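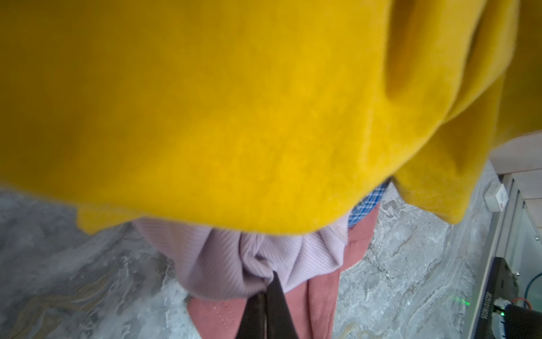
Yellow fabric over lavender ribbed knit

Thread: Adviser minutes and the 105-day rule
Board: Policy and Procedure

standing_order
Has anyone read the revised rules for the Bemance assembly? Paragraph 43 now says minutes of the technical advisory group must be published within 105 days of the meeting. The old wording was "before the vote to which they relate". The Pellegrini review asked for a fixed deadline and this is the result. As I read it, members can now vote on a measure before anyone outside the group has seen what the advisers said about it.

tallyclerk
You are reading it correctly, but the old wording did less than you think. "Before the vote" was met by putting the minutes on the website at nine in the morning and voting at ten. A fixed period can at least be checked.

standing_order
It can be checked and it is too long. A measure normally goes from first reading to final vote in well under that. I would accept a fixed period with the old condition kept as a backstop, whichever falls first.

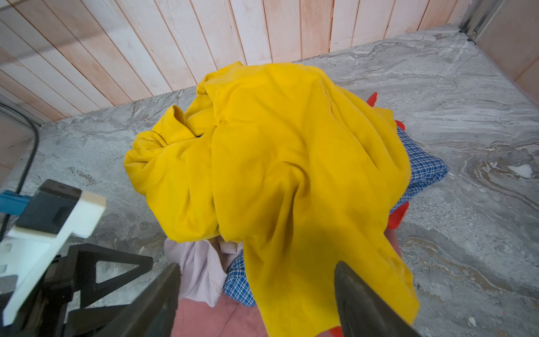 The draft in December had exactly that, as 43(b). It was dropped between the draft and the final text and the explanatory note doesn't mention it. I have compared the two versions line by line and it is the only change in that part with no note against it.

Koen Coppens
I answered the consultation, so I will declare that. There were 1,129 responses. The summary says a majority supported "a clear timetable", which was the wording of the question. It didn't ask about early or late publication. You can't use the figure to defend the longer period or to attack it.

gallery_left
Disagree with all of this. Advisers speak differently if they know the minutes go out the same week. The Koditz flood group had quick publication and its minutes shrank to a list of who attended. I would sooner read a full record late.

tallyclerk
The Koditz minutes were already thin before the change. Look at the ones from the year earlier. The secretary wrote them that way.

gallery_left
Some were. The ones on the barrier weren't.

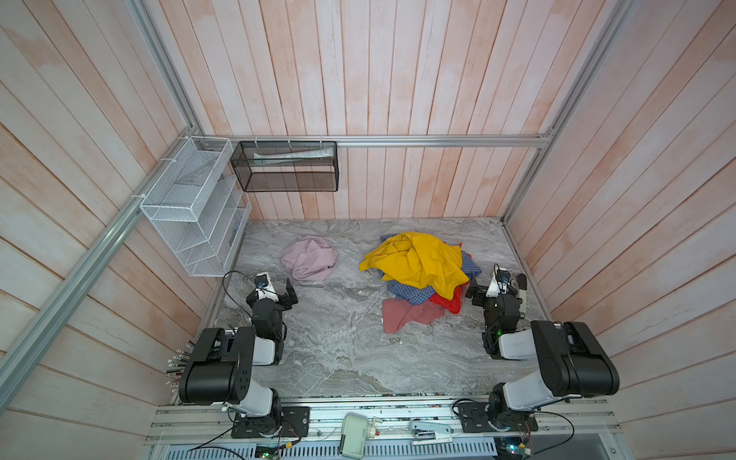
Ye-ji Ko
Moderator, Policy and Procedure

Two points of order. Links to the leaked Clikov paper have been removed and will be again. Discussion of the published summary is fine. Also, please quote the paragraph number when you quote the rules, as there are two versions in circulation and people are arguing across them.

standing_order
Noted. I am using the final text throughout except where I said draft.

Koen Coppens
There is a route to reopen it. A petition with 2,000 signatures from registered electors obliges the rules panel to take the paragraph again. It doesn't oblige them to change anything.

gallery_left
And the last one took so long to verify that the session ended.

tallyclerk
That was a paper petition. Verification is done against the electronic register now. I would still ask a member to table an amendment first. It needs one name and a seconder.
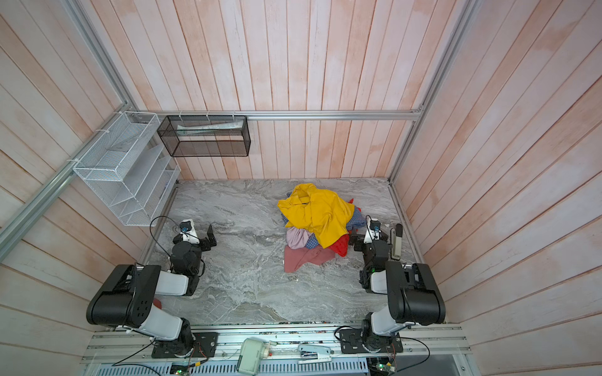

Two robot arms and a heap of clothing on a marble-patterned floor

standing_order
I have written to my member asking for 43(b) to be restored as drafted. I will post the reply if I get one. If anyone has the explanatory note with its annex, my copy stops at the contents page.

Koen Coppens
Sent you the annex by private message. The table on the second page still refers to 43(b).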